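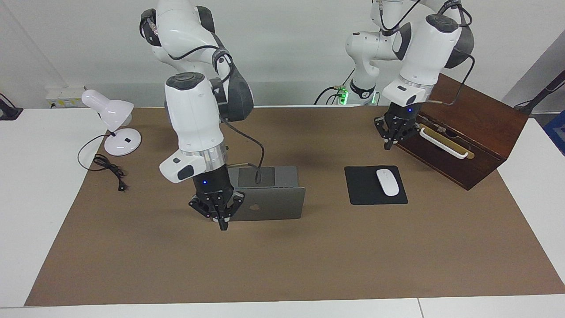
Aba Bawa wrote in the comments on the previous edition that her laptop would not find the printer until she moved it off the guest network, and that this step ought to come first. It now does.

Section 4: Connecting a laptop to the Skimow 242 label printer

Before you start
The printer must be switched on and loaded with a roll. See Section 3 if the roll is not yet fitted. You will need the name and password of your wireless network and the setup code printed inside the roll cover.

4.1 Joining the network

1. Check which network the laptop is using. If it is a guest network, switch to the main one.
2. Hold the Feed button on the printer for 3 seconds. The Link light starts to flash.
3. On the laptop, open the Basberg Setup program and choose Add Printer.
4. Select Skimow 242 from the list and type in the setup code.
5. Enter the network password and choose Join. The Link light stays on when the printer has joined.

Note: Setup mode closes if the code is not entered in time. Go back to step 2.

Caution: Do not switch the printer off while the Link light is flashing quickly. Settings are being saved.

4.2 Printing a test label

1. In Basberg Setup, open the Tools menu and choose Test Label.
2. Set the label size to match the roll. For the roll supplied, pick Size 21.
3. Choose Print. One label is fed out, with a border on all four sides.
4. If the border is missing on one side, choose Align Roll and print again.

Caution: The print head gets hot during long runs. After a run of over 400 labels, let it cool before you open the cover.
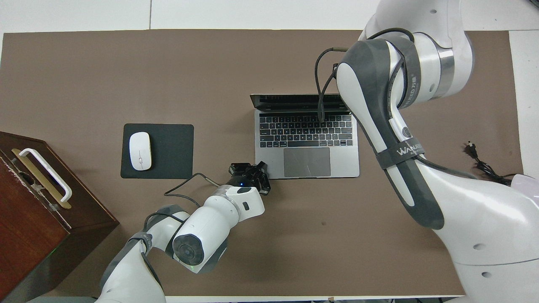

Can two laptops share one printer? Any laptop on the same network can print to it, but each one needs Basberg Setup installed, and jobs are printed in the order they arrive.

4.3 Changing to another network

1. Open Tools and choose Forget Network.
2. Wait for the Link light to go out.
3. Repeat 4.1 from step 1.

Note: Saved label designs are kept on the laptop and are not affected. Alignment settings are kept in the printer. To clear those as well, see Section 7, Factory Reset.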